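Movarau bench handling kit: gallery and notes

Movarau is a single-arm kit for picking up and moving household objects on a bench. It is supplied by Dedbridge, either as a purchase or on hire, and is set up by our own fitters. The gallery shows the kit at work. The notes cover the points most often raised before an order.

Arm and gripper
The arm is finished in glossy white with pale grey accents. The gripper is black, with two fingers, and hangs below a silver-grey collar at the wrist. Fingers are changed by hand with the arm powered down. Two finger sets are included: a narrow set for rims, lids and handles, and a broad set for boxes. Soft pads can be ordered separately and are treated as a wearing part.

Tables
The kit can be ordered with or without tables. Customers using their own should check that the top is rigid and does not rock. Where two tables are placed together, their heights need not match, but any step must be entered in the layout file before the arm is run across it. The arm does not detect a step by itself. White tops are standard. A matt grey top is available and is preferable where reflections interfere with a customer's vision software.

Poles and cables
Accessory poles clamp to the table edge and need no drilling. Clamps should be checked for tightness at the start of each week. The cable at the wrist must be left with a free loop. If it is tied back too tightly it will limit wrist rotation and the controller will report a joint fault, which is often mistaken for a motor problem.

Objects
The standard object set has 22 items, all of them light plastic or card. Customers may add their own. Each new object requires a grip point, a closing width and a lift height, entered through the setup page. Jugs and other open containers are normally gripped at the rim. Some tilt is to be expected with a rim grip and the release height should be set to allow for it. Filled containers are outside the scope of the kit and are not covered by the warranty.

Skostden software
Skostden is the control package and is included in the price. Programs are written as a list of positions and gripper actions, and can be stepped through at reduced speed. The current release corrects a fault in which the gripper reopened after a pause. Kits delivered before December need the update applied by hand.

Hire and delivery
The shortest hire period is 30 days. Fitting takes one working day and needs clear floor access to the bench. Training for up to 3 operators is included. Further places are charged separately. The part number for orders and spares is 1,317.

Page last revised Thu 12 May.

Gallery

Rim grip on a translucent teal pitcher, gripper fingers pointing down. The faceted sides and squared handle are clear of the fingers.
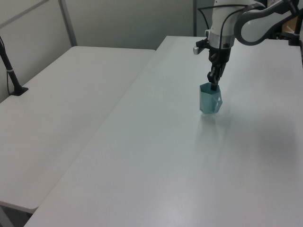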